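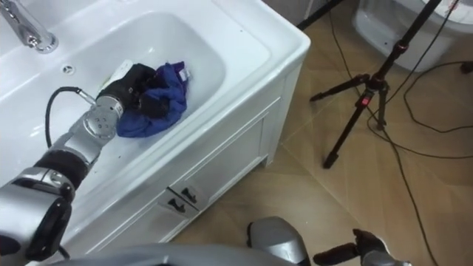
¿Qué se comprueba antes de dejar que un brazo trabaje en un baño de vivienda? Lo mismo que en una celda industrial, más el agua, el espacio y todo lo que cuelga o se arrastra por el suelo.

Abro hilo con las reglas que usamos en Hollurik para tareas de limpieza en interiores domésticos. Son reglas internas, no norma publicada. La norma aplicable se lee aparte y manda sobre esto.

Regla de partida: la evaluación de riesgos se hace por tarea y por habitación. Una evaluación hecha en la cocina no sirve para el baño. Cambian el suelo, los alcances, la evacuación y el comportamiento de una persona que entra sin avisar.

Cables. Todo lo que esté en el suelo se fija o se lleva pegado a la pared. Si la prueba no lo permite, se delimita la zona y no entra nadie con el brazo habilitado. Los cables del propio brazo se revisan en las dos posiciones extremas de la muñeca, que es donde se enganchan.

Trípodes y soportes. Cuentan como obstáculo aunque estén ahí solo durante el montaje. Se incluyen en el modelo de colisión con sus patas abiertas. El error habitual es modelar la columna y olvidar las patas.

Agua. Antes de habilitar: grifo cerrado, desagüe libre. Si la tarea requiere agua corriente, pasa a otro procedimiento, con otra lista y otro responsable. No mezclamos las dos listas en la misma sesión. Lo hicimos una vez en Brokuvport y el registro quedó inservible.

Grado de protección: se mira el del elemento más débil, y casi nunca es el brazo. Suele ser un conector, una regleta o una fuente de alimentación que alguien dejó cerca.

Paños. El textil es mal objeto para definir un criterio de agarre. La apertura de la pinza no dice cuánto material hay dentro. Exigimos dos condiciones: fuerza limitada en la pinza y fuerza limitada contra la superficie. Solo con la primera se raya la loza o se fuerza la muñeca.

También se retiran los objetos sueltos de la cubeta antes de pasar el paño. Si la tarea es precisamente trabajar con objetos dentro, se anota en la hoja y se baja la velocidad.

El segundo brazo. Cuando solo trabaja uno, el otro sigue siendo parte de la máquina. Tiene posición de reposo definida, con la pinza vacía, y esa posición se comprueba en cada arranque. "Está quieto" no es un estado. "Está en reposo y supervisado" sí.

Parada de emergencia. Accesible desde la puerta, sin tener que pasar por delante del robot. En un baño pequeño esto obliga a veces a usar un mando inalámbrico, y entonces hay que verificar la pérdida de señal con la puerta cerrada. Se verifica en cada habitación - el alicatado y las tuberías dan sorpresas.

Registro. La lista del proyecto Ryu tiene 26 puntos. En marzo la revisamos con la gente de Trundmont y quitamos 4 que nadie sabía justificar. Luego añadimos otros 4, todos sobre suelo y cableado. Sigue teniendo 26.

De esos, 24 se rellenan antes de habilitar y los dos restantes al cerrar: estado de la pinza y estado de la superficie trabajada. Los de cierre son los que más se quedan en blanco. Una hoja sin cierre la tratamos como sesión no válida.

Llevamos más de 2000 hojas archivadas. El campo más útil para las revisiones ha sido "observaciones", en texto libre. Las casillas dicen que se miró; el texto dice qué se encontró.

Queda pendiente la parte de productos químicos. Con desinfectantes hay que revisar la compatibilidad con las juntas y con el recubrimiento de la pinza, y ahí todavía no tenemos criterio cerrado. Lo pondré en otro hilo cuando la lista esté aprobada.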